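Edge-glued board

An edge-glued board is a wide, flat piece of timber made by joining several narrower planks along their long sides. It is one of the oldest and friendliest tricks in woodworking, and most homes have at least one example somewhere, be it a table top, a bread board or the lid of a blanket chest.

The method came about because trees are seldom as wide as people would like their tables to be. A single broad plank is dear to buy and apt to cup as the seasons change, whereas a few modest ones, well matched and glued, will usually stay a good deal flatter. In the village of Stostthorpe the joiner Ebbe Öberg kept a workshop for 40 years and made little else, selling his boards at the Friday market in Wiltwood, where some are still in daily use.

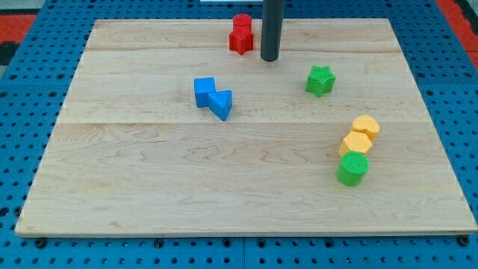
Choosing the planks is the part that most makers seem to enjoy, and they can happily spend a whole morning on it, turning each piece over and trying it beside its neighbours. Maple, beech and oak are all favourites. With a pale wood the joins can be very quiet indeed, as on the maple-coloured board with the bright plastic shapes scattered over it, where the seams are faint and the wavy grain draws the eye first. Darker timbers with strong stripes are harder to match, and many people simply let the joins show.

Once chosen, the edges are planed straight, brushed with glue and held in clamps. Öberg liked to leave his overnight, though his former apprentice Christos Kourkoulas, who later ran the Trajkovski yard, was content with a gap of 56 minutes on a warm day in May and would argue the point with anyone. A finished board is scraped, sanded and given oil or wax, which should be renewed whenever the surface begins to look dry and thirsty.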